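Planner reports success, arm stops short of the object. Where is the lie?

Posted in Motion Planning and Control by Keyvan Sadeghi

I've been at this since June and would like to stop.

Setup: one arm at a white table, mixed kitchen clutter, mostly toy food and a few cups. Perception is a Drondholm node that takes RGB and depth and hands me object poses. Planning is Lonell with the stock sampling planner. I wrote the executor myself, so feel free to blame that first. Everyone here has.

The task file says "pick the banana." The planner finds a path, the executor runs it, every node in the stack reports SUCCEEDED in green letters, and the gripper closes on air. The log is delighted. The log has never been so proud of anything.

What I've already tried:

Redid the hand-eye calibration, twice. The residual looks fine.

Swapped the planner. Same miss, prettier path.

Slowed everything down to a speed where I could go make a sandwich. Same miss, with sandwich.

Looked at the TF tree until it looked back.

The one number I can give you is that the pose timestamp and the joint state timestamp differ by 111 ms when I print them side by side in the executor callback. I assumed that was ordinary network lag. The error isn't constant either. It's nearly nothing when the arm has been sitting still and gets ugly when a new goal arrives mid-motion.

Is this a perception problem, a planning problem, or a me problem?

surkden_refugee

It's calibration. It's always calibration. Do it again with a bigger board and make sure the board is flat. Mine was taped to a pizza box for a year.

If that doesn't fix it, turn it off and on.

Comment from Keyvan Sadeghi: Board is flat. Has been off and on. Thank you for your service.

tf_and_tears

You buried the answer in your second-to-last paragraph. An error that vanishes when the arm is parked and grows when it's moving is a timing error until proven otherwise. A bad hand-eye transform doesn't politely go away because you waited.

If your camera rides on the arm, every pose it reports is only true for the place the camera was when the shutter opened. My bet is that your executor does something like this:

pose = latest_pose()
cam = lookup_transform("base", "camera", time=0)
goal = cam * pose

Time zero in that call means "whatever you have most recently," so you're taking an old picture and pinning it to a new arm position. With 111 ms between them, the banana gets moved by however far the wrist traveled in the meantime. The planner then makes a flawless path to a place where there is no banana, and reports success, because it did what you asked.

Use the stamp from the image header:

cam = lookup_transform("base", "camera", time=pose.stamp, timeout=0.2)

Then check that the Drondholm node is passing the original header through. Older versions restamped on publish, and then you'd be asking the right question about the wrong moment. Look in the publisher for anything that calls now(). If you find it, delete it and feel good for an afternoon.

Two other things while you're in there. Your transform buffer has to be longer than your worst perception delay, or the lookup will throw and your executor will probably swallow the exception (mine did, for weeks). And have the executor check the gripper width after closing. Fully closed on a pick means you picked nothing, and the action should say FAILED like an adult.

For debugging I'd skip the plots and save a view of the table alongside the joint state and the stamp. Then you can go through them by hand and ask where the software thought everything was. Our bench runs the Azimi task set, and these are the sort of views I mean: 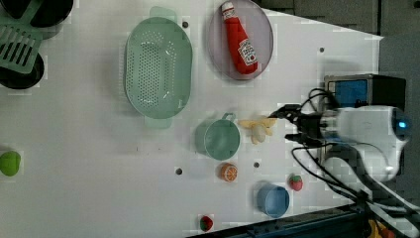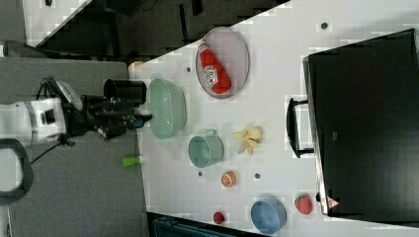
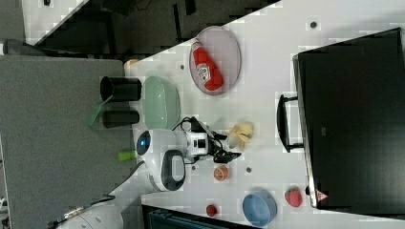 Cluttered tables are good for this. Project every estimated pose back into the saved view and draw a cross on it. If all the crosses slide the same way together, it's the transform or the clock. If one cross has wandered off alone, it's the detector, and you get to have a completely different bad week.

I keep a folder of 73 saved views and replay them against every change to the executor. It takes less time than one live run.

Comment from Keyvan Sadeghi: It's a wrist camera, and there was a now() in the publisher. Line 1119. With a comment above it that says "temporary." Fixing the stamp first, then the lookup.

Comment from tf_and_tears: Check git blame before you get angry.

Comment from Keyvan Sadeghi: I have checked git blame. We will not be discussing git blame.

old_bus_error

The answer above covers it, but I'd look at one more thing before closing this. If the camera and the arm controller are on separate machines, make sure both clocks come from the same source. Correct stamps from two clocks that disagree will give you the same symptom, only smaller, and it drifts over the day. Print the offset at startup and refuse to run if it's over 2 ms. People will complain that the stack won't start. Let them fix the clock.

Also, when a goal arrives mid-motion, do you throw out the old target pose or reuse it? I've seen executors hang on to the cached one until the next detection comes in. Clear it on preempt.

Comment from Keyvan Sadeghi: It reuses it. I wrote that part too.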